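I've been wearing the Karkero frames from Treten since April and I still get asked where they came from, so I gave in and asked Bülent Akgül if I could stock them. He said yes! They're a chunky acetate with a keyhole bridge, and they sit nicely on noses like mine (wide, a bit flat at the top) without sliding down every time I look at my phone.

The patterns on the arms were drawn by Jericho Magbanua, who normally paints shopfronts. There are 6 colourways, and my favourite is **Cruzado**, a criss-cross of rust and navy that's much quieter on your face than it sounds.

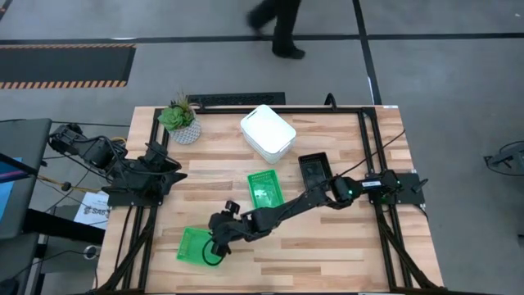 *Butcher-block top, black rails*

Each pair comes with a hard case and a cloth printed with the same pattern. If you'd like your prescription put in, allow 12 working days, and do send me your pupil distance when you order – I'll only have to email and ask for it!

- **Ref:** Kerura 773
- **Lens width:** 52 mm
- **Lenses:** clear demo, or grey tint for £40 extra
- **Hinges:** five-barrel, with spare screws

Cruzado is back in on Tue 30 January. I'm happy to put a pair by for you if you drop me a line first.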